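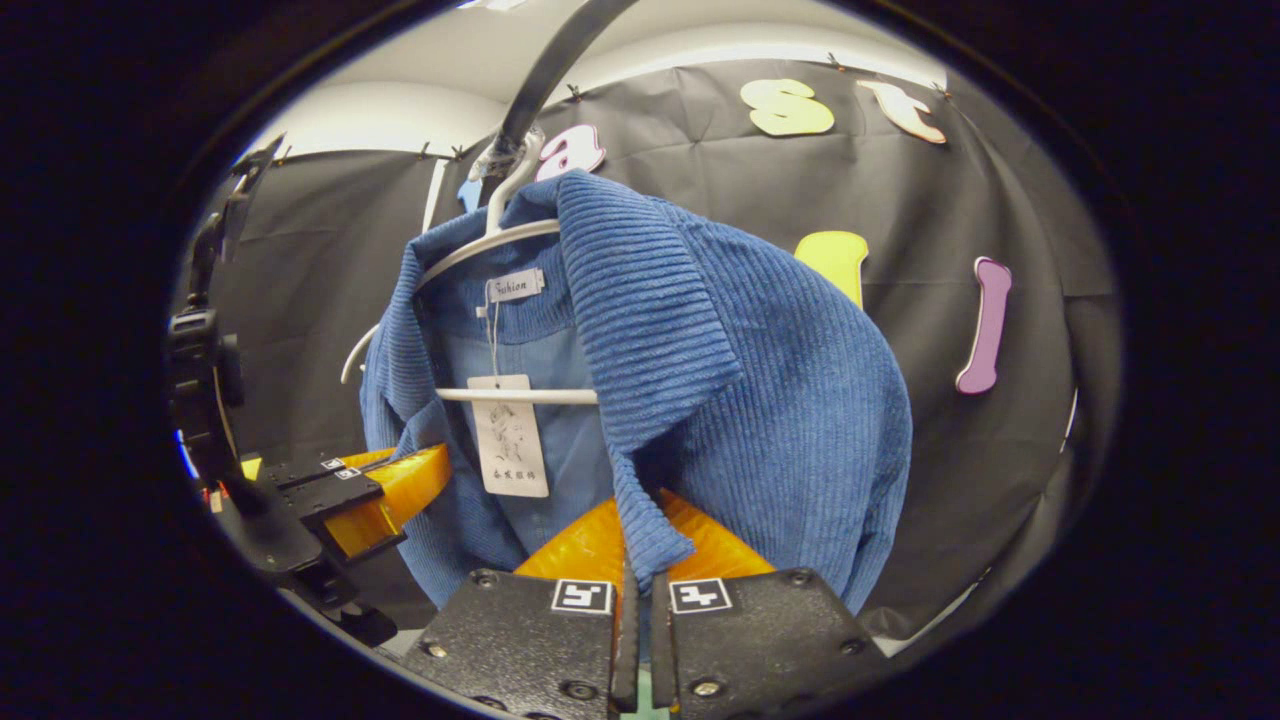

Sunday, workroom notebook

Started on the knits first thing, before the steamer had even warmed up, and I'm glad I did because the blue ribbed jacket ate most of the morning. It's a lovely thing (medium cobalt, with lighter and darker streaks through the knit) but that collar! It's wide, it's heavy, and it wants to flop over to one side and take the whole front with it. I tried evening it out on the hanger four or five times, stood back, and watched it slide every time. In the end I let it drape the way it likes.

Notes on it for whoever does the stock sheet:

- ribbed sweater-knit, wide fold-down collar, open front
- woven neck label, white, says "Fashion" in cursive
- paper price tag on a string near the label, little sketch of a figure on it, Chinese characters along the bottom. Leave it on for now
- lighter blue panel inside the neck, feels much flatter than the rib. Check the care instructions before anybody steams that part
- stock number 745, goes with the Ruten batch

The Ruten sheet calls it a cardigan. I'm calling it a jacket, and I've written "jacket" on the bag, so if you're searching the sheet for it, search both. We really do need one word for these. Same problem last month with the Grandetti pieces, where half were down as "tops" and half as "knits" and I spent an afternoon matching them up by sleeve length.

Hangers: the white plastic ones are fine for shirts and I keep using them for everything out of habit, but with a heavy collar the weight ends up on one shoulder and the other side bunches. I tried a folded strip of felt over the end of the arm and it helped a bit. Padded hangers would help more. Duan has them in packs of 24 and I've put one pack on the order list, in pencil, so shout if you want more. I'd like them in black but I'm not going to fight about it.

Steaming, for the record: hold the head off the rib and let the steam drift into it. I pressed too close on a test swatch (not the jacket, don't panic) and the ribs went flat and shiny, and a night on the rack didn't bring them back. Forty seconds of drifting steam, then hands off until it cools. If you tug the hem while it's warm it grows, and it stays grown.

Late morning I gave up on clothes for a bit and looked at the dressing corner, which I have been meaning to do for ages.

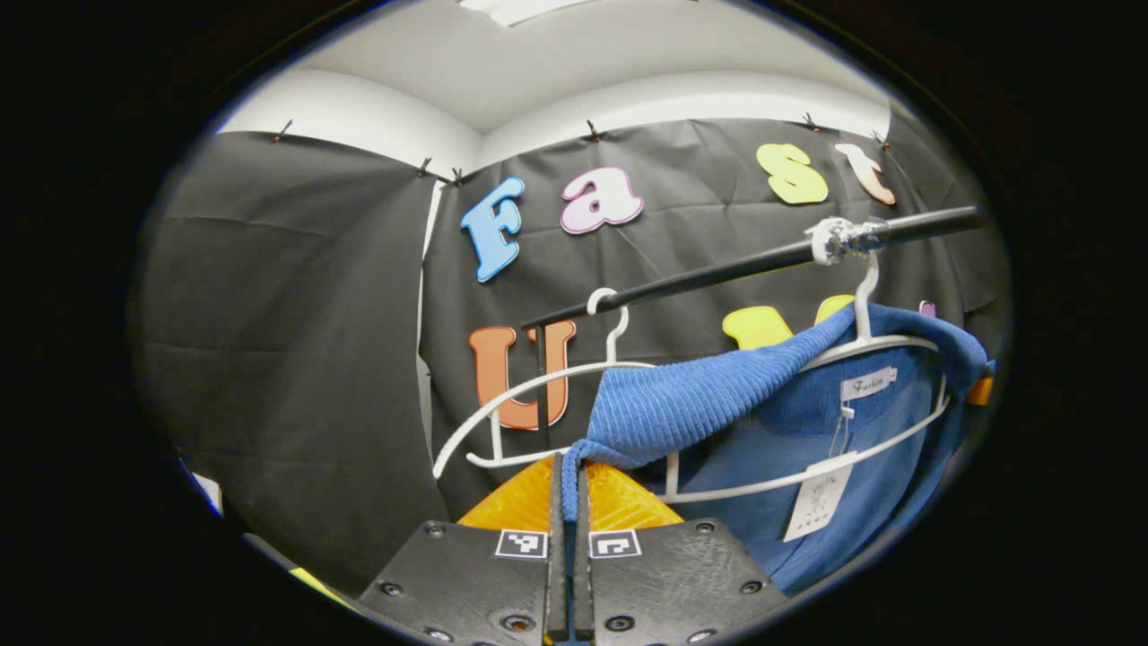 Can the black fabric be steamed while it's up on the wall? Sure, as long as you work from the top down and keep one hand on the lower part for a little tension; the fold lines and creases will take two passes.

I still think it needs to come down and get a proper press at some point. It's wrinkled all over, it sags between the clips, and at the inside corner the two pieces don't quite meet, so there's a strip of white wall showing. A narrow one, but once I'd seen it I couldn't look at anything else. Options as I see them:

1. Move the clips in that corner and pull the right piece over. Free, but then the sag moves somewhere else.
2. Add more clips along the top. I like this best. There are six up there now and I'd happily double it.
3. Buy a wider piece. Zarkach quoted me 3,741 for a bolt of the heavy stuff, delivered, and I laughed, and then I felt bad for laughing and said I'd think about it.

So, option 2 next time I'm in, with the small black clips so they match.

The foam letters are staying, by the way. I know there was talk of taking them down as too babyish, but I love them! The light blue F and the pink a are the best part of that wall, and "Fast" over the rod cheers me up when I'm on my tenth sweater. What I would change is what hangs in front of the lower row. The big orange U shows and then the clothes swallow most of the rest. Maybe the bulky knits could go elsewhere and the thin things hang there. Or we raise the bottom row a little, if the adhesive lets go without pulling the fabric with it. Try it on one letter first. Warm it with the hair dryer and go slowly.

Other bits:

- Lint roller is down to the last sheets. Black fabric plus pale knits, no surprise there. Added to the list.
- Bags: 40 of the large ones left, plenty for the Ruten batch. The medium ones are in the wrong box again (under the tissue paper).
- Tag strings: please don't wind them around the hanger bar. I had to pick a knot out with a pin.
- The steamer spits for the first minute or so. Run it into a towel.

Didn't get to the zippers. They're in the tray by the window with a note on them, and the Grandetti returns are underneath, still folded.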